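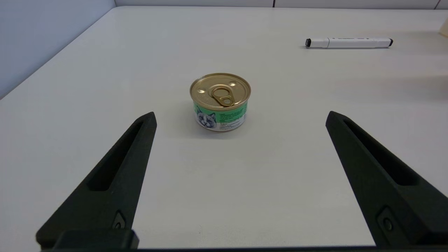 When does the Lesdale shelter change over to the new foster feeding allowance? From the August intake onward, for every cat placed with a registered foster carer.

Dear list members,

Further to the enquiry reproduced at the end of this message, the following arrangements have been approved for the Lesdale branch.

Carers will receive an allowance of $90 per litter, paid on placement. Receipts are no longer required for food, litter or bedding. Veterinary costs remain outside the allowance and must be authorised by the duty officer beforehand -- after-hours emergencies excepted.

Donated tins may still be collected from the Najjar Street depot until 7 pm. Tins past their best-before date, or dented at the seam, should be left in the grey bin by the roller door. Carers with kittens under eight weeks are asked to speak with Dr Subramaniam before changing brands.

The branch has set aside $2000 for the program this quarter. Claims lodged under the former scheme will be honoured at the old rate.

Yours faithfully,
Ngozi Briggs
Foster Care Coordinator

On an earlier date, Rodrigo Calado wrote:
> Could the office please confirm whether the
> allowance applies to adult cats as well as litters?
> I have two seniors on a renal diet and the
> prescription tins are well above what the old
> scheme covered. I would also like to know
> whether claims already lodged need to be
> resubmitted on the new form.
> Regards, Rodrigo

Adult cats are covered at the same rate, per placement. Resubmission is unnecessary.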